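采访手记：把一整套动作栈拆掉再装回去

周五下午四点，Benedek Juhász 迟到了，进门先找插座。电脑只剩一点电，屏幕上开着三个终端，其中一个还在滚日志。“你问你的，我看着它跑，”他说，“跑挂了我会骂一句，不是骂你。”

他在 Trorau 做软件，带一个很小的组，管的东西却不小：从相机数据进来，到规划器吐出轨迹，再到控制器把轨迹执行完，中间所有的胶水都归他们。项目内部叫 Sturkinon，是桌面整理和食材分拣用的一套动作栈。六月刚换了一次大版本，旧的那套基本拆光了。

拆它干什么？他想了几秒。“因为没人敢改。”

旧版的感知和规划写在同一个进程里，共用一块内存，谁都能往里写。早期这么干很快，演示前一晚改一行就能上。后来人多了，一个人改了目标物体的坐标系，另一个人的抓取姿态就歪到桌子外面去。查了两天，是一个符号。“一个负号。我到现在还记得是哪个文件。”

新版拆成四块：感知、场景状态、规划、执行。块和块之间只走消息，消息带时间戳，带版本号。听起来很教科书，他自己也承认。麻烦在时间戳上。

“大家都以为时间戳是小事。”他把电脑转过来给我看一张图，横轴是时间，几条彩色的线，错开着。相机一条，手部姿态一条，夹爪开合一条。三条线各走各的钟。相机驱动给的是收到图像的时刻，不是曝光的时刻，中间差多少，看总线当天的心情。姿态那路倒是准，但是频率高，插值怎么插又是一个问题。

他们最后的办法很土。开始录之前先做一个固定动作，夹爪快速开合两次，然后软件在两路信号里各找这个峰，对齐，算出偏移，写进文件头。录完再做一遍，两头的偏移一比，就知道中间钟漂了没有。漂得超过门限，整段扔掉。“门限一开始设得太松，什么都放过去了。后来设太紧，一天录的东西扔了一半，采集那边的人不跟我说话。”

现在门限是多少？

“2 毫秒。别问为什么是 2，试出来的。”

聊到数据，他来劲了，语速明显变快，我有几处没记全。大意是：桌面任务里，策略学得好不好，网络结构的影响没有外面说的那么大，标定和清洗的影响大得多。他们做过一次对比，同一个模型，同一批一千段数据，只重新算了一遍外参，成功率就上去了一截。具体上去多少他不肯说，说那个测试做得不够严，写出来会被人追着问。

为什么挑食材？因为难看。他的原话就是难看。积木和杯子，形状规矩，分割模型一上来就认得；菜叶不行，叠在一起没有边，细长的东西又会弯。“你让分割网络去找一根弯的绿色的东西，旁边还有一堆浅绿的叶子，它会给你三个答案，每个置信度都挺高。”
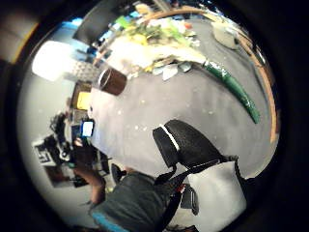 灰色台面上的食材堆和一根细长的绿色物体，前方是戴黑手套的拇指。

鱼眼镜头又添一层麻烦。视野大是好事，夹爪的视角里能同时看到台面、手和周围环境，定位的特征点多。但畸变也大，越往边上越厉害，杯子碗这种东西一到边缘就变形。早期他们先去畸变再送进网络，图像四周被拉得很糊，边缘的信息等于丢了。后来索性不去了，原图直接进，只在算几何的时候才走相机模型。

“这个决定吵了很久。”谁赢了？“跑出来的结果赢了。”他停了一下，“好吧，是我先提的。”

边上的人也是问题。工作台周围总有东西在动，有胳膊，有手机，有椅子，定位算法如果把特征点挂在一个走来走去的人身上，轨迹就跟着人走了。他们试过给人做掩膜，效果可以，就是慢，单帧多花的时间让离线处理排队排到第二天早上。现在的做法是先不管，靠标记板兜底：看得到标记板就用标记板，看不到就用自然特征，两边打架的时候信标记板。

有没有标记板也错的时候？有。板子被人碰歪过一次，谁也没发现，一整批数据的世界坐标都转了一个小角度。后来加了一条检查，每段开头和前一段比一下板子和台面的相对位姿，不对就报警。这条检查他写了不到 90 行。“我写过的最值钱的代码，也最丑，变量名叫 tmp2。一直没改。”

规划那块他讲得少一点，说主要是 Irkow 的人在写。Irkow 和 Trorau 合作快两年了，两家仓库分开，接口共用。规划器本身是采样加优化的老路子，先撒点，找一条不撞的，再磨平滑。学出来的策略给的是短的一段动作，规划器负责把手送到那一段的起点，送到之后交棒。

交棒是最容易出事的地方。策略以为手应该在那儿，实际手差了一点，第一步就猛地一补，台上的东西被带飞过。“一个番茄。飞得很好看。”之后他们在交接那一段加了混合，两边的指令按权重过渡，300 毫秒。再短会抖，再长策略的反应就钝了。

我问这 300 是不是也是试出来的。他笑，没回答，低头去看终端。日志还在滚。

中间他接了个电话，讲了几分钟，回来接着刚才的话说，但接的是另外一句，关于测试。

他对测试的态度有点矛盾。一方面抱怨组里单元测试太多，测的都是不会错的地方；一方面又坚持每次合并都要跑回放。回放就是把录好的传感器数据从头灌进整个栈，看每一块的输出跟上次差多少。差得多，不一定是坏事，但必须有人签字说知道为什么。回放集不大，都是挑过的，多数是出过事故的段子。番茄那段在里面，负号那段也在。

“新人来了我就让他看这个集，比看文档快。文档是过时的，事故不会过时。”

回放用的工具叫 Charpentier，也是他们自己写的，名字是早就离职的一个同事起的，没人记得典故。它做的事情很单调：读文件，按时间戳排队，按原来的速度或者加速往外发，同时把每个模块的输入输出记下来。麻烦在加速。一旦加速，依赖系统时钟的模块全部露馅，有的超时，有的重复发。为了这个他们花了差不多一个冬天，把所有直接读系统时间的地方一处一处换成读回放时钟。漏了一处，在日志模块里，查了很久。

值吗？“值。以前改一次感知要占着真机测一下午，现在吃饭的工夫就跑完了。真机是大家抢的，排班表比代码还复杂。”

他说打算把 Charpentier 开源，时间没定。要先清掉里面的硬编码路径，他数都不敢数。另外文件格式也没想好，现在这个是自己定义的，别人用不了；换通用格式的话，旧数据要全部转一遍，磁盘又不够。这件事在待办里躺着，排在他认为更急的几件后面。

更急的是什么？失败恢复。现在的栈碰到抓空了，会重试，重试的方法是原样再来一次。东西没动的话，原样再来一次多半还是空。他想让场景状态那一块记住试过什么，规划器下次换个方向去。听上去简单，问题是场景状态目前没有“同一个物体”这个概念，每一帧都是新认的，上一秒那片叶子和这一秒那片叶子，系统并不知道是不是同一片。

“跟踪嘛，老问题。堆在一块的时候，你拿走上面一个，下面的全变了样。人看一眼就知道，我们这边要么全部重认，要么认错。”他们有个分支在试，用前后两帧的深度差来判断哪块区域动过，没动的区域沿用旧的编号。初步能用，软的东西还不行，叶子一碰整堆都塌。

大模型呢？这个问题大概所有人都问他，他叹了口气。用，用在上层，把一句话拆成几步，“先清叶子，再拿长的那根”这种。拆得不错。但他不让它直接碰控制频率以内的任何东西，延迟不稳，有时候快有时候慢，而控制这边最怕的就是有时候。上层给出的每一步还要过一遍检查，物体在不在，够不够得着，够不着就退回去重拆。退回超过两次，停下来喊人。

喊人这一步他很看重，说很多系统都没认真做。停下来的时候手停在哪里，夹爪松不松，屏幕上写什么，都要想过。他们第一版的提示是一串错误码，操作员看不懂，直接按了继续。现在改成一句人话，加一张当时的相机画面，画面上把它找不到的东西大致位置圈出来。

快五点半，终端里忽然停了。他凑过去看，骂了一句，跟他事先说的一样。是时间戳的断言，差了一帧，某个模块的消息比它引用的图像还早。

“不可能的，”他说，开始翻代码，“理论上不可能。”

我又问了两个问题，关于组里招人，关于下半年的计划。招人的回答是要招，会写 C++ 并且不讨厌读日志的。计划那个他没听见。我收拾东西的时候他已经把那一段数据拷出来，准备加进回放集，在给文件起名字。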